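Handout 6: Tubes, collars and keeping the bench sane
Lab Skills for Beginners, Floranbridge evening course
Notes by Rakiya Olaniyan

Okay, so last time we ran out of minutes right when I got to the good part, and I promised Chaltu I'd write it down properly. We were talking about how you lay out tubes before a fitting exercise. I'm a big fan of a dark covering on the table. White parts on a white bench just vanish (I have lost more end pieces that way than I care to admit!), and on black you spot them right away, even the little short ones.

Second thing – the collar. A ribbed or threaded collar gives your fingers something to hold. Hold the collar, keep the pipe upright, and let your other hand do the moving. Rizal asked if you can grab the pipe higher up. You can, but then you're bending it every time you wobble, and we all wobble.
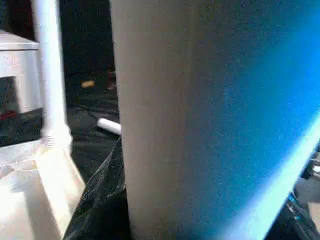 White pipe standing in its ribbed collar, with a big cylinder close by on the right.

Now, tapered tubes. I like to stand them wide end down, side by side, within easy reach. They stay put and you can see at a glance what's left to do. Long tubes are another story, so get a hold partway along and bring them in at a slant, slowly. And please watch your cables! A cable lying across the work area will catch on whatever you're carrying, so before you start, push the slack off to one side. Tsion uses a strip of tape for this and I've started copying her.

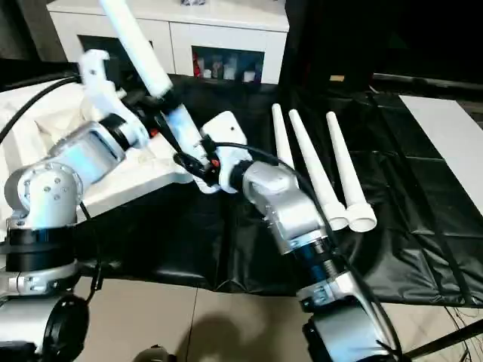 Why stand a tapered tube on its wide end?
The wide end gives it a bigger footprint, so a small bump is less likely to tip it over.

For next time, read the Pietrzak pages on loose and snug fits, and bring your own cloth if you have a dark one. Kidus has the sign-up sheet for the January bench sessions. There are 6 places, so write your name down early if you want one.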